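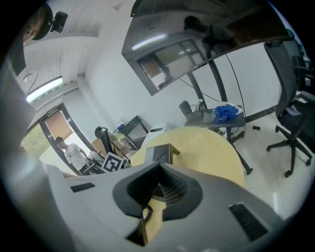
Figure 3. A round, pale wooden table in one of the study rooms, with the slatted white ceiling, a long fluorescent light, a small hanging lamp and the doorway behind.

4.2 Round tables and where people settle

We had expected the chairs to matter most. The interviews kept coming back to the tables instead, and to the round ones in particular. Of the 35 people who took part at Beswood and Skesham, most had something to say about a table before we had asked a single question about furniture, and many of them said it with real warmth. One woman at Skesham told us she had "a side" of the round table, even though it has no sides at all. We were delighted by this remark, and it shaped much of what follows.

The table in Figure 3 is a good example of the type. Its top is smooth and light in colour, and the rooms that have one were often called "the bright rooms" in our interviews, even in November, when the daylight had mostly gone by four in the afternoon. Part of this must come from the ceiling. White panelling with long slats runs towards the back of the room, and the fluorescent fitting sends a strong, even light down from the left. The small round lamp on its cord adds a homelier note, and several people mentioned lamps of this kind fondly while having nothing at all to say about the tube lights they worked under.

Seating choices followed a clear pattern. In the rooms with square tables, people tended to take the same places each time and to leave their belongings in a tidy strip along the edge. At the round tables the belongings crept inwards. Bags went on the floor sooner, papers overlapped, and two people who had arrived separately would often end up sharing the same patch of wood. Urszula Jasińska, who carried out the Beswood interviews, has a lovely phrase for this in her notes - she calls it "the slow pooling of things".

The doorway deserves a word too. People liked to face it. In a room like the one in Figure 3, where the dark-framed opening leads through to a brighter area and there is window glass to the left, the seats looking that way were usually the first to go. When we asked why, the answers were wonderfully varied: wanting to see who was coming, wanting to see a bit of green, wanting to know how quickly one could get to the kettle. The exit sign came up only once, from a man who found its green glow restful.

Wilson Henao repeated the exercise at Rasero, where the round tables are larger and the ceilings lower. The creeping of belongings was just as strong there, but the pull of the doorway was weaker, and people spoke more about being near a wall. We think this is one of the most interesting differences in the whole study, and we return to it in Section 5.

One limit should be kept in mind. All the tables discussed here had been in their rooms for at least a year, so habits had plenty of time to form. At Sobczak, where new round tables came in part-way through our visits, the first weeks looked quite different - people walked right round them before sitting down.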